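Setanell Stackable Parts Bin, Open Front, Yellow
Item 218-Y | Desk and Bench Storage
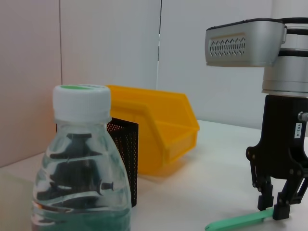

Yellow open-front bin on a white tabletop, with a black mesh cup and a water bottle.

The Setanell is a small plastic bin for the things that end up loose on a desk or bench: screws, clips, cable ends, spare keys, batteries. The front is low and sloped so you can reach in from the side you work on. The back wall is raised and keeps the contents from sliding out when the bin is pushed against a wall.

The sides are angled down toward the opening. You can see what is in the bin without picking it up, and small parts can be scooped forward with two fingers. Bins of the same size stack, and the front stays open when they do.

The color is a bright orange-yellow and goes all the way through the plastic, so scratches do not show a different color underneath. It is easy to spot on a crowded table.

Details
Material: molded plastic
Color: yellow
Use: indoors, on a flat surface or stacked
Cleaning: warm water and dish soap, no solvents
Sold as: single bin, pack of 2, or carton of 100

Using it with other desk items
A mesh cup takes pens, rulers and anything else long and thin that would tip out of an open bin. Put the cup beside or in front of the bin and leave the low side clear. Mesh cups are listed separately under item 627. Water bottle not included.

Stacking
Start with the heaviest parts at the bottom. Check that each bin is seated on the one below before you fill it. Do not carry a stack by the top bin.

Ordering
Single bins and packs ship from the Drodumero warehouse. Cartons are sent by freight and need someone at the delivery address to sign. Unused bins can be returned in the original packaging.

The Gotik label holder does not fit this bin. Use a stick-on label on the back wall or side panel.

Page updated 17 October 2024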